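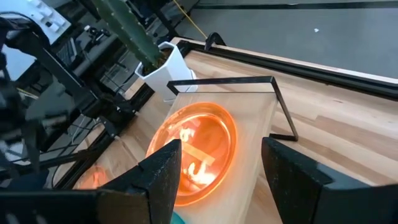

Orange bowl on the board, one flat stick inside.

Home About Archive Printing Contact

Blog > Printing > Raffle books

30 May 2024

I ordered raffle books for the library fundraiser again this year, and I said I would write down how it went so the next person doesn't have to start from nothing. The draw is in July. The books came in last week and they are mostly right.

Last year we bought the double rolls from the party store. You tear off a ticket, the buyer keeps one half, the other half goes in the drum. It works fine if everybody is in the same room when you draw. It doesn't work when people buy tickets at the hardware store a month ahead and have no plan to come to the event. We had winners with no name on the stub and no way to find them. Two of the prizes went unclaimed until September and we ended up drawing again.

So this time I wanted printed tickets with a stub. The stub has a line for name, a line for phone, and the ticket number. The ticket itself has the same number, the date, the price, and the list of the top prizes. The stubs stay stapled in the book until somebody turns it in.

I got quotes from two printers. Joltthorpe does everything through the website. You upload a file and it shows you a proof, and you are on your own after that. Siveck is slower, but a person there answers the phone and looked at my file before I paid. Siveck came in at $187 for the whole job, with numbering, perforation and stapling included. Joltthorpe looked cheaper until I added the numbering, and then it wasn't. I went with Siveck.

Some notes on the file, because this is where I lost the most time.

The number has to have its own blank space. I had put a light gray pattern behind the whole ticket and it looked good on my screen. The woman at Siveck told me the numbers would be hard to read over it, so I took the pattern out of that corner and out of the stub completely. People have to write on the stub with whatever pen is on the counter. Plain white uncoated stock is best for that.

Leave more room at the perforation than you think. My first version had the price right up against it. If the sheet shifts a little in the machine, the tear goes through the dollar sign. I moved everything in by an eighth of an inch.

Write the phone line longer than the name line. I did it the other way around and people were squeezing the area code in above the line. This is the part I would fix if I could.

Ask where the numbering starts. I assumed 0001. It started at 1001 because that is their default, and I didn't see it on the proof. It makes no difference to the draw, but it did confuse the log sheet I had already typed up. I retyped it. The last ticket sold at the preview night was number 3412, and one of the board members thought we had sold that many. We had not. I had been handing out books from both ends of the box.

Check your state's rules before you print anything. Ours wanted the name of the organization on every ticket, and the place and time of the draw. Some states want a license number on there too. A printer won't catch that for you.
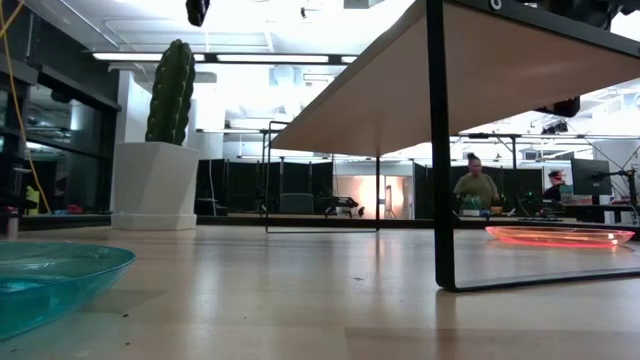

Marleny Ospina read a draft of this and wrote back that I should have ordered books of ten instead of books of 25. Her point was that people will take a book of ten home and sell all of it, but a book of 25 comes back half full with the cover torn off. She also said to write the seller's name on the cover before the book leaves your hands, and to keep a list of who has which numbers.

I think she is right on both. I did keep the list. I did not think about book size at all, and 25 was just what was on the order form. I have 3 books out right now that I expect to come back mostly unsold, and those numbers are tied up until they do.

For anybody putting together the file, I used Gredeo, the free version. It has no ticket template worth using, so I set up a blank page at the finished size and drew the stub line by hand. Save it as a PDF with the fonts embedded. My first upload swapped the heading font for something else and the word "Raffle" ran off the side.

I will need a banner for the front steps too, and a sign for the table. Those are going to Murthy over on the county road, where we had the book sale signs done. I haven't sent the file yet. The sign needs the ticket price in big numbers, the draw date, and a line saying you don't have to be present to win, since every second person asks.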